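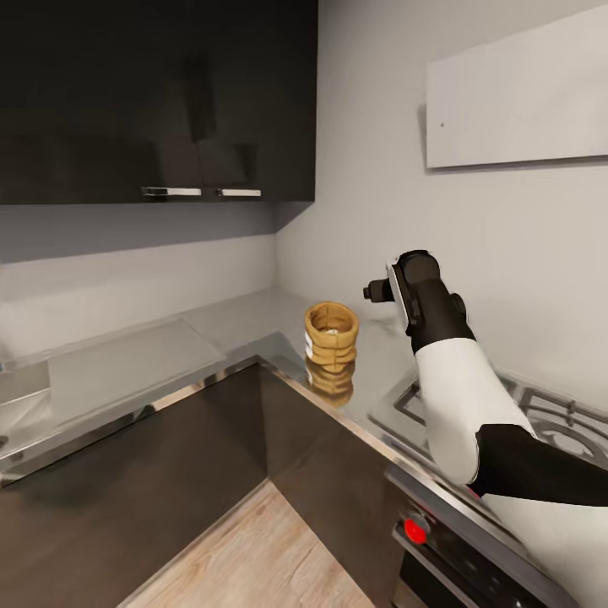
Figure 1. Simulated kitchen, corner counter: arm with its gripper to the right of the woven basket.

# Presirgate Kitchen Work Set: Data Card

Posted 2021-02-24 in Workplace Automation > Data and Documentation
12 comments | 42 shares

## Summary

The Presirgate Kitchen Work Set contains 1,330 simulated episodes of a robot arm handling goods and utensils in a staff kitchen. It was prepared by Drarkora for the catering department at Presirgate, where the handling of containers between counter and storage is under review. All episodes are rendered. No employee was recorded.

## Purpose

The set supports two kinds of work: training of manipulation policies, and planning of shift duties before any equipment is installed. The second use shaped the choice of tasks. Kitchen staff were asked which parts of a shift they would hand over first, and the 16 tasks in this release come from their answers. Cooking, tasting and serving are outside the scope of the set.

## Contents

- Rendered views from the room and from the wrist
- Joint positions and gripper state for each time step
- A written instruction for each episode
- An outcome label, assigned by a reviewer

Wrist views are supplied uncropped. The gripper housing takes up a large part of these views, and users who mask it should state so when reporting results.

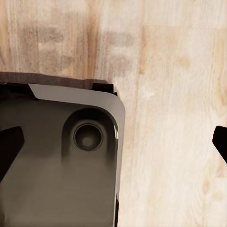

Mackenzie Cormier asked during the comment period that the card state plainly who clears the counter when an episode of this kind fails on a real shift, and whether that time is counted as part of the job. The department has agreed that it is. Recovery time will be logged as paid work under the existing kitchen classification.

## Effects on Staff

No position is to be removed on the basis of this set. Two duties are expected to change. Morning setup would include a check of the work area before the arm is enabled, and one person per shift would hold authority to stop it. Training for both duties is planned for May and will take place during working hours.

## Limitations

Simulated surfaces and lighting differ from those of a working kitchen. The episodes contain no people, and the set must not be used to support any claim about safe operation near staff.

## Maintenance

Corrections: Nathalie Després, Drarkora
Staff questions: Normand Paquette, Presirgate

Related items
- Volaseck Storage Set: Data Card
- Shift Planning with Simulated Tasks
- Stop Authority: Notes for Supervisors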